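Nidura Open Day

The Nidura Open Day is a yearly public event held by Nidura, a robotics workshop in the town of Hirnby. Visitors can walk through the workrooms, watch staff carry out everyday tasks with hand-held and arm-mounted grippers, and try some of the equipment themselves. The first open day took place in October and drew 251 people. The event was later moved to December, and the most recent one was held on 14 December 2025, with 1137 visitors.

Background

Nidura shares its building with Matos, a maker of small motors. The two firms had given private tours to schools and suppliers before opening the doors to the general public. Entry is free, but places in the hands-on sessions must be booked. Each session takes up to 50 people, split between two rooms.

Table demonstrations

Most of the program consists of short table demonstrations. An operator sits at a table and handles household goods with a hand-held gripper, using its two finger pads in place of fingers. The tasks are chosen from ordinary kitchen and office work, such as closing boxes, sorting cutlery and putting packaged items into containers.

Soft packaging is given its own table. A plastic pouch bends and creases when it is held, and its weight can shift to one side. In the container task, the operator grips the pouch by a bottom corner and works with it over a round white container with a hinged flip lid. 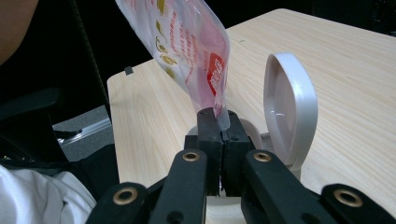

Prusten arm

The largest exhibit is the Prusten, a fixed arm that stands behind a rail in the main hall. It runs on a timetable, with a staff member explaining each task over a loudspeaker. Visitors may not operate it. In the most recent program, it stacked trays and turned the pages of a ring binder.

Access

The workshop is a short walk from Hirnby station. The ground floor is step-free, and the upper rooms are reached by elevator. Children under 12 must be with an adult in the hands-on sessions.

See also

Matos
Hirnby
Robot end effector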